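Oris and Remden extend border monitoring mission through January

4/9/21

The governments of Oris and Remden have agreed to keep an international monitoring mission in place along their shared border until the end of January, giving the two sides more time to settle a dispute over crossings, grazing land and the position of military posts.

The extension was announced in a joint statement issued after two days of talks between the foreign ministries. The mission's current mandate had been due to run out at the end of the month. Officials on both sides had said in recent weeks that they wanted it renewed, but they disagreed over how long it should last and where the monitors should be allowed to go.

Under the new terms, the mission will keep its present strength of 50 monitors. They will have access to all 20 posts on the demarcation line, including four in the northern sector that Remden closed to them last fall. Remden said at the time that it could not guarantee their safety there because of unmarked mines. The statement says those areas have since been surveyed, though it does not say by whom.

Fighting along the line stopped after a cease-fire was signed two years ago. It has mostly held. Both armies have accused each other of firing across the valley, and of moving heavy weapons back into the zone from which they were supposed to be withdrawn. The mission recorded 572 violations in its last reporting period, down from 1335 in the period before it. Most involved small arms, and a large share took place at night near the town of Fitis.

Fitis sits on the Oris side of the line and had the only paved crossing between the two countries. The crossing was closed when the fighting began and has reopened only for short periods, usually to let medical cases and elderly residents through. Farmers with land on both sides have been among those hit hardest. Many have not been able to reach their fields since the first summer of the conflict, and some have sold their animals.

The joint statement says that the crossing should reopen to foot traffic "at the earliest possible date" and to trucks after that. No date is given for either step. Oris wants the road opened to commercial traffic right away. Remden has said that customs controls must be in place first, and that its own officers must be able to inspect cargo before it leaves the zone.

That question took up most of the second day of talks, according to a diplomat from a third country who was briefed on the meeting and asked not to be identified. The diplomat said the two delegations came close to a deal on a shared inspection yard but could not agree on who would command the guards.

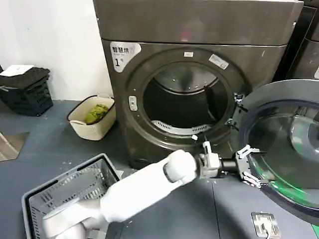
Foreign Affairs and Security Desk

The extension still needs the approval of the parliament in Remden, where the governing coalition has a narrow majority. The largest opposition party has criticized the monitors, saying that their reports give too much weight to complaints from Oris. It has not said how it will vote. In Oris the government can extend the mandate by decree and is expected to do so within days.

Legal experts are also waiting for a ruling on the Konstantinidis line, the boundary drawn up by a survey commission after the two countries became independent. Oris treats it as the legal border. Remden says it was only ever meant as an administrative boundary and points out that its parliament did not ratify the commission's final map. The two versions differ by a few hundred yards in most places, but the gap is much wider near the headwaters of the river, where both countries have plans for a reservoir.

An arbitration panel heard the case in closed session last year. Its decision was first expected in the winter and has been put off twice. Both governments have said they will respect the ruling, although Remden has added that it would need time to put any change into effect and would not move its posts before a transition plan had been signed.

The monitoring mission has no power to enforce the cease-fire. Its teams patrol by road, visit posts on both sides and take statements from residents after incidents. They work unarmed and depend on the two armies for safe passage. Patrols have been turned back at checkpoints on a number of occasions, most often in the northern sector, and each side has blamed local commanders when this has happened.

The new terms try to deal with that problem. A patrol that is refused entry can now call a joint liaison office, which must respond within two hours. If the refusal stands, it has to be given in writing with the name of the officer responsible. Oris had asked for penalties as well - a proposal that was dropped during the first day.

The mission's reports will also be published every month. Until now they have been sent only to the two governments and to the countries that pay for the mission, and the public has seen short summaries. Aid groups working in the valley had pressed for the change, arguing that residents needed to know which roads and fields had seen recent fire.

Money remains a concern. The countries that fund the mission have covered its costs through the summer, and a meeting to discuss the months after that has yet to be scheduled. Two of the donors have said privately that they want to see progress on the crossing before making new commitments. The joint statement thanks them for their support and makes no mention of a shortfall.

Reaction along the border was muted. The town council in Fitis welcomed the extension in a short notice but said that monitors alone would not bring back trade. It repeated its request for a market day inside the zone, open to residents of both countries. A similar plan was approved last year and then canceled after a soldier was wounded nearby.

On the Remden side, a farmers' association said its members wanted mine clearance to come first. Spring planting has begun in the lower valley, and the association says that marked lanes cover only a small part of the land its members used before the conflict.

The two delegations plan to meet again next month in Remden. The agenda includes the crossing, the exchange of detainees and repairs to a power line that runs through the zone and supplies villages on both sides. The line has been out of service in places since it was damaged by shelling, and repair crews have not yet been given permission to reach all of the towers.

Neither side has said whether the foreign ministers themselves will attend.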